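Unit 4: Specular and Diffuse Reflection from Everyday Surfaces
Course notes, Lorraine Bright 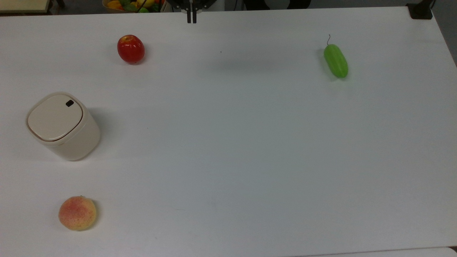 Light that strikes an opaque surface is partly absorbed and partly returned. The returned part divides into two components. The specular component leaves at the mirror angle, measured from the surface normal, and keeps most of the spectrum of the source. The diffuse component enters the material a short distance, scatters, and leaves in many directions with the color of the pigment. On the glossy red apple both are present: most of the skin returns deep red, while the small highlight on its upper left shoulder is specular. The matte white tabletop has a diffuse component only, to a good approximation, and its brightness changes little with viewing angle.

4.1 Lambert's law

For an ideal diffuse surface, the reflected radiance is the same in all directions. The irradiance received from a distant source falls with the cosine of the angle between the surface normal and the direction of the source. Written out:

L = (r / pi) E cos(a)

where r is the reflectance, E is the irradiance on a plane facing the source, and a is the angle of incidence. At a = 28 degrees the cosine is 0.88, so a tilted matte card loses 12 percent of its radiance compared with one facing the lamp.

4.2 Gloss

Gloss depends on roughness at a scale comparable to the wavelength. Waxes, varnishes and water films fill small pits and raise the specular component. Fresnel reflection at normal incidence for a coating of index n in air is

R = ((n - 1) / (n + 1))^2

For n = 1.5 this gives 0.04, or 4 percent. The value rises slowly up to moderate angles and then steeply toward grazing incidence. A floor that looks matte from above may show a clear reflection of a window when viewed from low down.

4.3 Shadows and source size

A point source gives a hard shadow edge. An extended source gives a penumbra whose width grows with the size of the source and with the distance from the object to the receiving surface. It shrinks as the source is moved away. Overcast sky is the limiting case of a large source.

Problems

1. Find R at normal incidence for a coating with n = 1.4.
2. A lamp 5 cm wide hangs 2 m above a thin rod. The rod is 10 cm above the table. Estimate the penumbra width directly below the rod.
3. Explain why wet asphalt looks darker than dry asphalt under an overcast sky.

Reading: Hollis, chapter 5. Section 5.2 may be skipped.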